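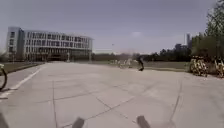
Istbridge, November

Opinion > Business > Markets and Money

Print this article | E-mail this article

The share price of Bikex went up again last month, and the people who follow these things were pleased. It has now gone up in every quarter since the company bought Lumbao, the parts maker, and closed its own wheel shop in Istbridge. The wheel shop employed 370 people. When the closure was announced the shares rose before lunch.

I have no particular grudge against Bikex. It makes decent bicycles and it paid decent wages here for a long time. My argument is with what it has been doing with its money, which is what most large firms are doing with theirs, and with the habit of calling it good management.

The company has spent heavily over the past three years on buying its own shares. A firm does this by going into the market and taking back stock from anyone willing to sell. There are then fewer shares in circulation, so the profit attached to each one is larger, even if the profit itself has not moved. The price tends to follow. Directors whose bonuses depend on earnings per share, as they do at Bikex, are paid more. All of this is legal and is set out in the annual report for anyone who wants to read it.

Supporters of buybacks say the money doesn't vanish. It goes to shareholders, who will invest it somewhere more useful. If a company has no good ideas of its own it should hand the cash back and let somebody with better ideas have it. I used to find this convincing. It is tidy, and there are firms of which it is true. A business running down an old product with no future should not spend its last years building new factories out of pride.

Bikex was not that kind of business. The Istbridge shop had a waiting list for its wheels. What it lacked was machinery bought in the present century, and the managers there had asked for it more than once. The answer each time was that capital was tight. Capital was tight in the same years that the company was buying back stock, and in one of those years it borrowed to do it.

The borrowing deserves more attention than it gets. When interest rates were close to nothing, a company could sell bonds cheaply and use the proceeds to retire shares, and the sums looked very good on paper. Those bonds have to be refinanced now at rates nobody in the finance department was planning for. Interest takes a bigger bite of income each year, and when it does, the first place a board looks for savings is the payroll. The workers in Istbridge had no part in the decision to borrow and had no shares to speak of, but they have covered a fair amount of the bill.

Then there is the question of who these shareholders are. We are often told that we are all shareholders through our pensions. Some of us are. I have a small pension invested with Sestico, which holds Bikex among a great many other things, and I spent an evening working out what the rise in the price had done for me. My statement was up by £500 on the year, taking all the holdings together. The Bikex part of that would not have paid for a pair of tyres. A household with no pension fund, and there are plenty in this town, got nothing at all.

Against that, set the ordinary costs. The average rent on a two-bedroom flat in the streets behind the works has reached almost £700 a month. That may sound modest to readers in the larger cities, but the jobs advertised here are mostly part time and mostly in warehouses, and the pay has not kept up. The council has 1,376 households on its housing list. Two cafés and the hardware shop on the station road have closed. None of this appears in an index.

I am not suggesting that the stock market ought to fall so that Istbridge can feel better about itself. A crash would do harm here as well, and it would probably reach us sooner than the boom has. My complaint is that the market has come to be treated as a report on the country's health. The evening news gives the closing figures every night, up or down, in the same voice as the weather. It gives the figures for rent arrears perhaps twice a year, if there is a charity with a press officer to put them out.

There are some dull remedies, and I would like to see them tried. The first is to stop tying directors' pay to earnings per share, or at least to strip out the effect of buybacks when the bonus is worked out. Shareholders can insist on this already, and the big pension managers could manage it in a single season if they voted together. Sestico voted in favour of the Bikex pay policy. I wrote to ask why and received a leaflet on responsible ownership.

The second is tax. Money paid out as a dividend is taxed as income in the hands of the person receiving it, while money paid out through a buyback is taxed lightly and often much later. A levy on buybacks, set high enough to be noticed, would remove the main reason for preferring one to the other. It need not raise a great deal.

The third is to make it harder to borrow for the purpose while a pension scheme is in deficit. The Bikex scheme was in deficit for two of the three years I have described. Retired wheel builders were being told that increases could not be afforded while the company was out in the market paying top price for its own paper. A simple rule that the scheme comes first would have stopped that, and I can't think of a respectable argument against it.

I know the usual reply, that rules of this kind frighten off investment. In Istbridge it is hard to see which investment would be frightened. The last serious sum put into the works was for a new roof, and the building is now being marketed as storage. The agent's board went up in the spring and gives a number to ring for viewings.

Bikex holds its annual meeting early in the new year. The board will ask for permission to buy back up to a tenth of the remaining shares, as it did last time, and it will very likely get it. Anyone with a pension can write to the manager beforehand and ask how it intends to vote. I have written again, and this time I asked them not to send the leaflet.

Print this article | E-mail this article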